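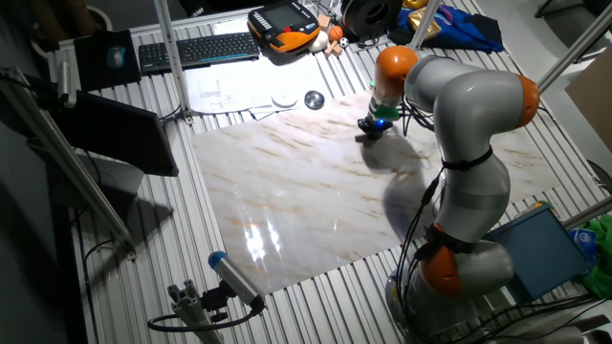 3. The Build

Dwight Campbell
January
Search this site Search Go
Print this article
E-mail this to a friend

Figure 3. The arm over the marble-patterned sheet, with the gripper lit blue.

I should say up front that the cell in Figure 3 was put together in the Derach workshop, a shared space where I rent a bay, and mostly in the evenings. The table came first. It's a ribbed aluminum one, all parallel slats, and I bought it secondhand from a sign shop in Nirnley that was closing down. I love it. You can bolt things to it wherever you like and change your mind an hour later, and I changed my mind a lot!

The marble-patterned sheet was a later addition. For the first few weeks I had the gripper working straight over the slats, and small objects kept tipping into the grooves (a die, a washer, one very annoying bead). A flat surface fixed that straight away. The trouble is that it's glossy, and with the overhead lights on you get a bright patch of glare on it, which you can see in the figure. I tried moving the lights, then I tried moving the sheet, and in the end I just planned the pick positions so they stayed clear of the worst of it. A matte sheet would be the sensible choice for anybody copying this. I like the veining, so mine is staying.

3.1 Mounting and cabling

The arm sits on its own base at one side of the sheet and reaches up and over. My first mounting spot was further back, and from there the elbow had to fold up tight to get at the near corner – it could do it, but it looked miserable and the controller kept slowing down. Moving the base forward 64 mm made the whole sheet comfortable to reach.

Cables took me longer than I'd like to admit. They run along the outside of the arm and are held with black straps around the middle segment. The straps want to be snug but with a bit of slack in the cable on either side of the joint, so do the strapping with the arm stretched out, then fold it slowly and watch. I redid mine 11 times. Zip ties worked too, but I was cutting them off every time I moved something, and straps just peel open.

The gripper is a small black one under a green flange piece. I call the pair of them Batis, after a bird my daughter picked out of a book, and the name has ended up all through the code, so it appears in the tables in Section 4 as well.

3.2 Around the table

I kept the keyboard, mouse and monitor right there at the table so I could edit a program and look up at the arm without walking anywhere. The teach pendant lives on the table too. I'd started out thinking I would do everything from the keyboard, but for setting a pick height by eye the pendant is so much nicer, and I'd guess most of the positions in the final program were taught that way.

The test objects were whatever I had handy – toy balls, a wooden block, that sort of thing. Balls are a pain, by the way. They roll if one finger touches before the other, so I slowed the last bit of the closing move, and that helped with the block as well.

3.3 Cost and time

Leaving out the arm itself, I spent almost $798 on the build, and the table was the biggest piece of that. Grewal, the hardware place up the road, cut the brackets for me at no charge when I bought the bolts there. The mounting and wiring took 2 weekends, and the fiddling after that I didn't keep track of. The settings used for the trials are given in the next section, along with the pick order and the closing speeds.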